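Halonen Kitchen Reset Service for Staff Kitchens

The Halonen is a two-arm unit from Warkelov for small staff kitchens and canteen pantries. It does the work which comes after the meal: chopsticks back in their cup, spoons in the rack, lids on the jars. We rent it by the month, with installation and 2 days of training included.

In most workplaces this job belongs to the kitchen assistant, and it takes the last part of the shift, when everybody is tired already. With Halonen the assistant starts the program at 14:00 and goes on to the ordering and the next day's preparation. The person stays responsible for the kitchen – the unit has no opinion about what is clean enough. 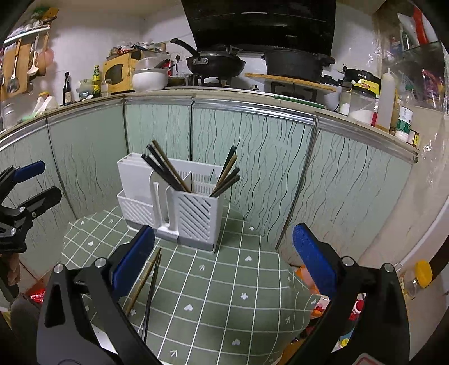
Before the first month we teach the unit your own holders and your own places. Please do not buy new ones for it. At our customer in Prullbridge the staff had to agree first where each thing lives, and this discussion took longer than the installation. They tell us they now search less in the morning.

Included in the rent: the unit, finger pads for 8 weeks, telephone support from our Zetenby office.
Not included: washing, knives, hot pans.
Tested for 2000 cycles before delivery.
New rentals start from September.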